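Ticket 647 - Besteckständer mit Hakenkranz: Stange dreht sich mit, Schneebesen fällt herunter
Produkt: Hustora Ständer für Küchenhelfer, Edelstahl
Gemeldet von: Mieke De Bruijn, Lehrküche Clellisdale
Bearbeitung: Birger Skjelbred
Priorität: normal
Status: in Beobachtung
Eröffnet: 16. Mai 2019

Meldung
Guten Tag, wir haben den Ständer seit vier Wochen im Gebrauch. Wenn man ein Gerät am Haken aufhängt, dreht sich der ganze obere Teil mit. Der Schneebesen ist dabei schon mehrmals heruntergefallen. Mit der Suppenkelle passiert das seltener. Ich bitte um Hilfe, ob wir etwas falsch montiert haben oder ob ein Teil fehlt. Die Anleitung ist leider nicht mehr vorhanden.

Antwort Skjelbred
Guten Tag Frau De Bruijn, vielen Dank für die Meldung. Bitte prüfen Sie zuerst Folgendes:
- Ist die Stange unten im Fuß bis zum Anschlag eingeschraubt?
- Liegt zwischen Stange und Fuß eine kleine Scheibe?
- Lässt sich der Knauf ganz oben mit der Hand drehen?
Bitte noch kein Werkzeug verwenden. Die Oberfläche bekommt sonst Kratzer, welche wir nicht ersetzen können.

Rückmeldung De Bruijn
Die Stange war nicht ganz fest, es fehlte etwa eine halbe Umdrehung. Eine Scheibe habe ich nicht gefunden. Der Knauf lässt sich drehen, und der Kranz mit den Haken bewegt sich dann auch. Nach dem Festschrauben ist es unten besser, aber oben nicht.

Antwort Skjelbred
Dann handelt es sich um zwei verschiedene Ursachen. Die fehlende Scheibe schicken wir Ihnen zu, Teilenummer 326. Für den oberen Teil gilt: den Knauf abnehmen, den Kranz gerade auflegen, den Knauf wieder aufsetzen und mit einem trockenen Tuch handfest anziehen. Der Kranz muss flach liegen - wenn er schief sitzt, fühlt sich der Knauf schon fest an und löst sich nach kurzer Zeit wieder.

Rückmeldung De Bruijn
Die Scheibe ist angekommen und eingebaut. Den Kranz habe ich neu aufgelegt, er war wirklich schief. Jetzt dreht sich nichts mehr. Der Schneebesen ist aber heute noch einmal gefallen. Meine Kollegin Thandeka Kekana meint, dass die Öse am Griff für den Haken zu eng ist.

Antwort Skjelbred
Das ist möglich. Der Schneebesen gehört nicht zum Satz, und die Haken sind kurz gebogen. Versuchen Sie bitte, ihn mit einer kleinen Schlaufe aus Küchengarn aufzuhängen. Bitte hängen Sie schwere Geräte immer gegenüber voneinander auf, nicht alle auf einer Seite. Auch sollte der Ständer mit dem ganzen Fuß auf der Platte stehen und nicht über einem Kabelloch.

Rückmeldung De Bruijn
Mit der Schlaufe hält es seit dem Vormittag. Wir haben 11 Mal auf- und abgehängt und der Besen ist nicht gefallen. Der Ständer steht jetzt mehr in der Mitte vom Tisch, neben dem Kabelloch. Ein Bild vom Tisch ist im Anhang. Ich möchte das Ticket noch offen lassen, bis der Kurs am Montag vorbei ist.

Interne Notiz Skjelbred
Bleibt offen bis nach dem Kurs. Saodah Chong bitte im Lager prüfen, ob bei der gleichen Lieferung noch mehr Scheiben fehlen. Anleitung als Datei an die Kundin geschickt.

Anhang 1 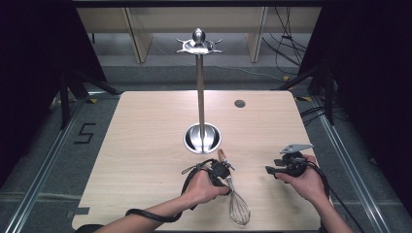 Ständer auf dem Arbeitstisch, davor der Schneebesen in der Hand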